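Review: Plekura Home Carbon Monitor

Reviewed by Sebastián Herrera
Oct 25, 2020

The Plekura is a plug-in meter that tracks how much electricity your home uses and turns it into a daily carbon figure. It comes from Flarolmont, a company that has been active in the campaign for household emissions reporting. I don't agree with all of what they lobby for, but I wanted to see if the meter was any good. I have had it running since February.

What you get

The box has the main unit, 4 clamp sensors, a power cord and a printed guide. The sensors go around the cables in your breaker panel. If you are not comfortable opening the panel, hire an electrician. Mine took less than an hour.

Setup and daily use

The app asks for your zip code, your power company and the size of your home. After that it shows a running total for the day and a chart for the month. I mostly check mine in the evening from the living room. Readings refresh every few seconds, and the signal reached every room in the house. 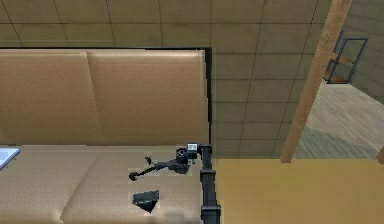
Accuracy

I compared the monthly total with my utility bill. In the first full month the bill said 860 kilowatt-hours and the Plekura was within 2 percent of it. The carbon figure is harder to judge. It uses a yearly average for the regional grid, so a windy night and a hot afternoon count the same. The older Plurik meter has an hourly setting, and I would like to see one here.

What I didn't like

The app puts a petition link on the home screen, and you can't turn it off. People on both sides of the carbon tax debate will find that annoying in something they paid for. Support was slow too. My question about a loose clamp took four days to get an answer.

Verdict

Good for electricity use, less so for carbon. If you only want the second number, Moriarty has a free calculator that works from your bill. Four stars out of five.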